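Desk box (reused retail carton)

A desk box is a retail carton kept on or near a work desk after purchase, either to go on holding the product it was sold with or to store something else. The term covers shoeboxes, the small folding cartons used for electronics and accessories, and plain corrugated mailers. It is used mainly in office planning and home organization and has no fixed definition in packaging standards. A carton waiting to be unpacked or recycled is usually counted as a desk box once it has been given a regular position.

Contents
1 Terminology
2 Construction
3 Common types
4 Labels and markings
5 Placement on the desk
6 Load and stacking
7 Wear and repair
8 Disposal
9 See also

Terminology

Packaging trades separate rigid boxes, folding cartons and corrugated boxes. A rigid box is made from thick board that does not fold flat in normal use. A folding carton is cut from a single sheet of thinner paperboard, creased, and glued along one seam. A corrugated box is made from board with a fluted layer between two flat liners. In everyday speech all three are called cardboard boxes.

Shoeboxes do not fit neatly into one group. Some have a separate lid, some have a lid joined to the base along one long side, and some consist of a tray inside a sleeve. The board may be solid or finely corrugated. In writing on storage, "shoebox" is also used loosely as a unit of size, and containers sold as shoebox-size vary a good deal between makers.

The phrase "desk box" appears in the planning guide of the office fitting company Kiltitz, where it is listed beside trays, files and drawer inserts. The guide treats any carton left in the same place for 90 days as part of the desk equipment. Other planners apply the term without a time limit.

Construction

The basic parts of a lidded box are the base, the side walls, the end walls and the lid. The vertical edge of the lid is called the skirt. A shallow skirt covers only the upper part of the base. A full-depth skirt reaches to the bottom and gives a double wall on all four sides, at the cost of more board.

The lid is made slightly larger than the base, so the skirt stands a little proud of the wall beneath it. The gap between the two is the clearance. If the clearance is too small, air trapped inside makes the lid hard to lift. If it is too large, the lid shifts when the box is carried.

Many boxes have a notch or opening cut into the lid or wall. A semicircular cut-out at an edge is known as a thumb notch or finger notch. It gives the hand a place to grip and lets air in as the lid is raised. It also admits dust, and boxes with an open notch are not advised for film, prints or optical parts.

Folding cartons for small goods are normally closed by tuck flaps. In a straight tuck carton both end flaps fold from the same panel. In a reverse tuck carton they fold from opposite panels. Neither arrangement is designed for frequent opening, and the crease of the tuck flap is commonly the first part to fail.

Common types

Shoeboxes are the largest cartons often kept on a desk. They hold cables, chargers, notebooks, receipts and hand tools. Their length suits standard envelopes stood on edge, and they were widely used for index cards and photographic prints before purpose-made card drawers became cheap.

Slim folding cartons are kept in sets. Their narrow ends can face outward like the spines of books, and a printed stripe or colored top then serves to tell one set from another. They stand well when pushed together and poorly when spaced apart.

Plain brown boxes carry little or no printing. They accept pen and pencil without treatment, whereas coated cartons usually need a paper label or an oil-based marker.

Square accessory boxes, such as those for watches and mugs, are less often kept. Their inner fittings take up much of the volume and have to be removed before the box is useful for anything else.

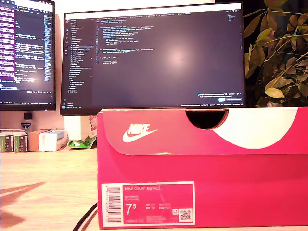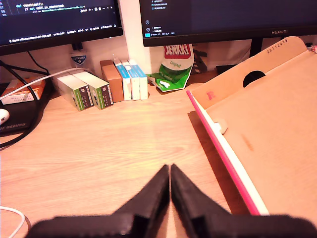 Photos: Hanna Borkowska

Labels and markings

Retail cartons carry two kinds of printing. The first is the brand design, applied to the lid and the larger walls. The second is product data, which may be printed directly on the carton or on a separate label. On shoeboxes the data label is placed where it can be read while the boxes are stacked. The pinkish-red Nike box in the first photograph has its label at the lower left of the front, with the name NIKE COURT ROYALE along the top, a barcode to the left and the size set in large figures.

Shoe labels commonly give one size prominently and its equivalents in other systems in smaller type. Conversions for UK, BR, CM and EUR may appear together on a single label. The CM figure relates to length in centimeters. The others are size scales, and the equivalents printed by one maker do not always match those of another.

Barcodes identify the product and often the size. QR codes may lead to product information or be reserved for stock handling. Both lose their purpose for the owner once the contents have been changed, although the original label is often left in place. It may be needed for a return, a warranty claim or a later sale.

For reused boxes, a new label is fixed over the product data or on the opposite end. The Lis method, a labeling scheme for small offices, requires three entries on each label: contents, owner and date of next review. Text height is not specified. Labels are placed on the side that faces the chair, and lids are left unmarked so that they can be exchanged between boxes of the same size.

Placement on the desk

Desk boxes are usually placed along the rear edge, where they occupy space seldom reached by the forearms. The second photograph shows several small boxes standing upright in a row at the back of a light wooden desk, among them slim white ones with light-blue tops. An upright row takes up less depth than the same boxes laid flat and leaves each one free to be drawn out by itself.

A large box placed in front of a monitor hides the lower part of the screen when viewed from a low angle. On most desktop systems the lower part of the display holds the status bar or taskbar, so the loss is noticeable even when the box is low. Screens on a tall or adjustable stand are less affected. On a two-monitor desk, the section between the stands is often used for boxes.

The Kiltitz guide divides a desk surface into three bands. The front band, 18 cm deep, is kept clear for the hands and keyboard. The middle band is for papers and items in current use. The rear band holds equipment and boxes. The same guide advises against placing cartons over the ventilation openings of computers and screens, or against the air outlet of a heater.

Glossy cartons and sealed wooden tops both reflect ceiling lights. Turning the box so that a matte side faces the user reduces the effect. The position of the lamp has a larger influence – a light directly above the desk will generally produce a bright patch on the surface whatever is stored there.

Load and stacking

A box standing on its base carries weight mainly through its corners. The middle of each wall contributes little and bows outward under load. Boxes in a stack should therefore be aligned corner over corner. An offset stack places the upper corners on the lid panel of the box below, where the board is weakest.

Makers of retail packaging seldom publish load figures for their cartons. Nuralard, which supplies plain lidded boxes to offices, rates its standard size for 60 newtons on the lid at room humidity. The rating applies to a new box with its lid fully seated.

Paperboard loses stiffness as it takes up moisture. Boxes kept beside windows or on outside walls may soften in damp weather and regain part of their stiffness afterward. The creases do not recover to the same extent.

Tall, narrow cartons are unstable when stood alone. In a row, the end boxes may lean or slide unless supported. A bookend, a wall or a heavier box placed at the open end is sufficient in most cases.

Wear and repair

Wear begins at the corners of the lid. The printed layer rubs away first and exposes the gray or brown board beneath it. Splits then run down from the corner along the glue joint. Paper tape applied to the inside of the joint holds better than clear tape on the outside and does not interfere with the fit of the lid.

In a storage comparison carried out in Mesbridge, lidded boxes were opened and closed 200 times each. Damage was recorded at the lid corners and at the finger notch. Boxes lifted by the notch alone tore sooner than those lifted by both ends of the lid. The comparison did not include folding cartons.

Crushed walls cannot be fully restored. A flat sheet of board cut to the inside height and glued to the wall will return enough stiffness for light contents.

Disposal

Uncoated and lightly coated paperboard is accepted by most paper recycling programs. Boxes are emptied and flattened before collection. Plastic windows, foam inserts, magnets and fabric pulls are taken out first. Small paper labels can normally be left on, while large areas of plastic tape should be removed.

Cartons with a bonded plastic film are treated differently from place to place. A recycling symbol on the label may refer to the board, to an insert or to the packaging as a whole, and local instructions take priority over the printed mark. Labels showing a name or address are removed or made unreadable before the box is put out.

See also

Corrugated board
Drawer insert
Folding carton
Index card
Rigid box
Shoe size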